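Kerkudine Student Robotics Club
Progress report to the Bondadden Fund, second grant period
Monday, April 25, 2022
Prepared by Hugo Quintana, club advisor

1. Drink service task
The club has 17 members this term. Most of the grant time has gone to the drink service task, which uses two dispensers side by side on a white table. Tipene Faulkner leads the arm group and Hemi Paewai keeps the run log. We began with placing the hands near the cup and the dispensers.
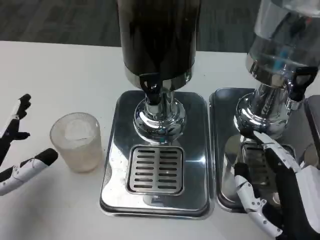 2. Working at the spout
The second stage puts a ribbed cup on the drip grate, under the chrome spout, and brings the left hand up to the top of the dispensing head. Students have logged 192 runs at this stage. Most failures came from cup placement – a small error there carries through the rest of the run.
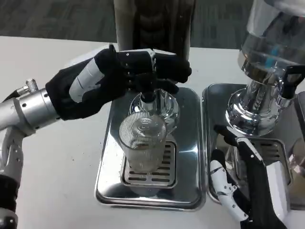

3. Cup handling
Hamish Whitcombe rewrote the grip routine for the left hand in order to hold the cup between two fingers. It is slower than the old routine and drops fewer cups. The right hand still needs work near the second dispenser.

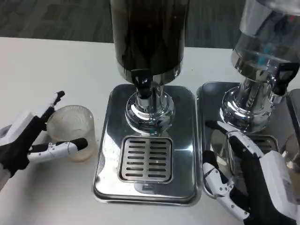 Left hand at the ribbed cup, right hand by the second dispenser.

4. Spending and next steps
We have spent some $1000 on cups, gloves and spare finger joints. The balance is held for travel to the Cleron meet in May. Rawiri Faulkner will send the run log separately.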